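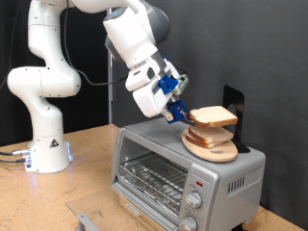

1/ Teaching the arm to lift bread, by remote control

Home | Threads | Replies | Media

Spent the whole afternoon on the bread task and I am so into it. One slice, thin metal tool, slide under, lift. Your hands do this half asleep at breakfast - driving an arm through it is a whole different sport!

2/ The approach angle is everything. Come in steep and the tip digs into the crust. Come in flat and slow and it slips right between two slices (best feeling in the world, I swear).

3/ I did 22 demos today and threw out 3 where I hesitated halfway. Birsen Polat thinks I should keep them so the policy sees some dithering. I want clean ones first, then we'll see.

4/ Small thing that helped a lot: stacking the slices a little offset. With the edges lined up I kept picking up two at once.

5/ We also tried guiding the arm by hand for a few. Great for feeling where the contact is, but my wrist kept twisting the tool on the way up. Remote is smoother for the lift - at least the way I drive.

6/ Next up is getting the slice into the toaster oven. The rack is a much tighter target than a cutting board, so I'm practicing the tilt tonight. Hoping for a first trained run in November!!

Comments

Aurelio Ochoa: Do you slow down before contact or keep one speed all the way?

castura_fan: 22 in an afternoon is great, my best is 13

Birsen Polat: Still say keep the 3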